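Porinis Workshop News

The whiteboard stays, and how to look after it

By Manon Sandhu

After the last members' meeting I was asked to write up what we decided about the whiteboard in the main room. It took up more of the meeting than the lease did, so it gets more space here too.

For those who missed it, the question was whether to keep the large board on the stand or replace it with a wall-mounted one. Jaxon Paquette had a price for a wall board from Flulier, which came to $477 with the hardware but without anybody to put it up. Hélène Lemieux pointed out that the windows take up the far wall and that the tall cabinet and the outlet box have already claimed a good part of the white one. The vote was to keep what we have and spend a little on cleaning supplies.

I was for keeping it. We use the board in the middle of the room for the Thursday-style open bench nights (the ones that keep moving around the calendar), and we turn it toward the windows when a small group wants to talk at the other end. A board on the wall would not do either of those things. It also gives us somewhere to write the bench sign-up, which has never worked on paper.

The complaint behind all this was a fair one. The surface had gone gray. Anything written in green or red left a shadow, and by spring you could read most of the December schedule underneath whatever was on top of it. Mackenzie Turcotte and I spent an evening on it and got nearly all of that off. What follows is what we did, with a few notes on products, so the next person does not have to work it out again.
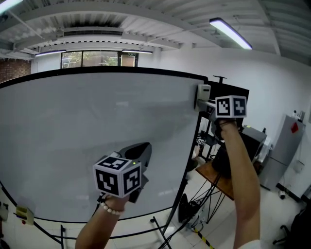

Cleaning the surface

Start dry. Use a clean eraser or a folded cotton cloth and go over the whole board from the top down. Most of the gray was old marker dust that had been pushed around for months by an eraser that was full of it. Bang the eraser out in the parking lot first. Do not do this indoors.

Next, spray the cloth and then wipe. We had been spraying the board directly, and the liquid runs down to the bottom edge and sits there. Work in patches the size of a sheet of newspaper and turn the cloth over often. Mackenzie went through nine cloths. They are washed and back in the rag bin.

For the shadows that would not lift, we wrote over them with a fresh black dry-erase marker, waited a few seconds and wiped. The solvent in the new ink loosens the old. It looks worse before it looks better, and you may need to do it twice. Red was the hardest to shift.

For the last few marks we used rubbing alcohol on a cotton pad. It works, but it should be kept for occasional use and for small spots. Open a window if you are doing more than one or two. Finish with a cloth dampened in plain water and then a dry one. If you leave cleaner on the surface, the next marker will skip and bead, and people will throw out perfectly good markers thinking they have dried up.

Please do not use scouring pads, kitchen powder or the orange hand cleaner from the sink. Somebody suggested the melamine sponges at the meeting. They do take marks off, but they are a fine abrasive and we would sooner not have them on the board at all.

Erasers

The eraser belongs at the top right corner of the board. It should go back there when you finish. Over the winter it was found on the windowsill, in the cabinet and once in a coat pocket (mine). There is a spare in the supply drawer, and Solange Penner has agreed to order more when that one goes into use.

When an eraser leaves streaks on a clean board, it is full. Brush it out or wash it with dish soap and let it dry overnight. If it still streaks, throw it away and write "eraser" on the supply list.

Markers

Black and blue only, please, for anything that will stay up longer than an evening. Green and red are fine for diagrams you plan to wipe off the same night. Store markers flat, since the ink settles at one end if they stand up, and cap them until they click.

We tried two brands. The Zarkine markers wipe off cleanly after a week but are thin and hard to read from the back of the room. The Owen ones are bolder and smell stronger, and they need a second wipe if the writing has been up more than a few days. We bought the Owen chisel tip in black, partly because Solange could get them at a better price and partly because people in the back row had been complaining since I joined.

Permanent markers are now kept in the labeling box and should never be left near the board. If one does get used by mistake, the write-over trick above will usually take care of it. Tell someone if it does not. Leaving it for the next group to find is what caused the bad patch last fall.

Moving the board

The board is large and the stand is lighter than the board, so it wants to tip if you pull from the top. Two people should move it. Take hold of the stand on each side, lift just enough to clear the tile and set it down flat. Do not drag it. The feet leave black scuffs on the floor, and Jaxon has been taking those off with a tennis ball on a broom handle, which works surprisingly well but is not how he wants to spend his evenings.

Once it is in position, check that all the feet are on the floor before anybody leans on it to write. The tile is not perfectly level and there is a low spot toward the brick section of wall. If it rocks, shift it a few inches and try again. Do not wedge it with cardboard. We found several layers of old cardboard under one foot, and the board had a lean that some of us had got used to.

Watch the lights as well. With the fluorescents on, you get a bright stripe across the board from some seats. Turning the board slightly away from the nearest fixture takes care of most of it. In daylight the windows give enough light to write by, and the trees keep the direct sun off for much of the afternoon at this time of year.

What goes on the board

The left third is for the sign-up and anything that has to stay up for the week. Put a date on it. Undated notes will be wiped. The rest is free for whoever is using the room, and it should be clear when you leave. If you need to keep a drawing, take a photo of it. "Please save" is good for one night, after which it goes.

Hélène would like it known that the wiring sketch that was erased in the spring had been up for 5 weeks with no name on it. She is sorry, and she would do it again.

Supplies and money

The meeting set aside $80 for the rest of the year for markers, cloths, erasers and cleaner. Give receipts to Solange. The balance in the room account stood at $2,194 before any of this was taken out, so there is no need for anyone to pay out of pocket. If you have already bought markers on your own this year, hand in the receipt anyway and we will see what can be done.

A full clean is planned for the first week of each month. Mackenzie has the next one and I have the one after that. It takes less than an hour now that the old layers are gone. If you would like to take a turn, add your name to the list inside the cabinet door. You do not need to have done it before, and the instructions above will be printed out and kept with the cloths.

Questions about the board can come to me. Questions about the lease should go to Jaxon, whose report is in the next item.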